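Flat-pack furniture

Flat-pack furniture, also called ready-to-assemble or knock-down furniture, is furniture sold in pieces and finished by the buyer, usually on the floor and usually later in the evening than planned. It covers tables, shelves, beds and most things a person might need in a first apartment.

Appeal and cost

A packed table takes up far less room in a truck than a standing one, and the labor of the last few steps is supplied free by the customer. Sellers pass on part of the saving. The rest of the bargain is paid in time, skinned knuckles and one screw left over.

Joints and materials

Cheaper pieces rely on cam locks, dowels and short bolts driven with a hex key. Molded plastic furniture often does without hardware altogether: a tubular leg is pushed into a socket and held there by friction. Such joints go together quickly, although a leg that has gone in crooked can be surprisingly loyal to its mistake.

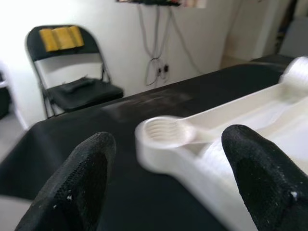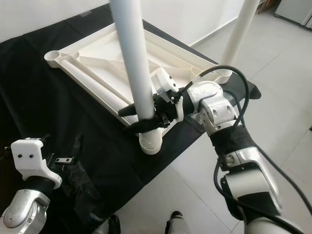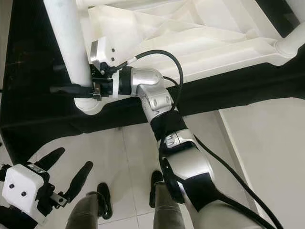
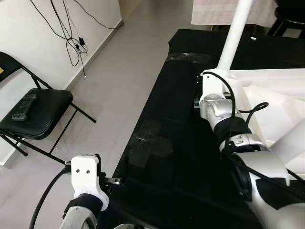

Instructions

Early sheets were written in full sentences, often translated twice. Most makers now use drawings, which are equally puzzling in every language. The Werkbridge shelving booklet, still traded among collectors, ran to 52 pages and put the list of parts on page 2, facing a stern warning not to begin. In her history of the form, Paula Ilie argues that the smiling figure found in many booklets was meant to calm the reader. She does not claim that it worked.

The Cerdale table

The Cerdale, sold by Tresmont, is often cited as a low point. Its box held 74 parts, while the printed list accounted for 72. Tresmont spent a December answering letters about the other two, then issued a corrected list that left out the legs. The designer, Định Phí, later moved to Cusi and took up one-piece stools.

Taking apart

Few makers print directions for the reverse process. Particle board holds a screw well the first time and grudgingly after that, so pieces moved between homes tend to develop a lean. Plastic frames fare better -- provided the legs can be persuaded to come out.

See also: Hex key; Particle board; Moving day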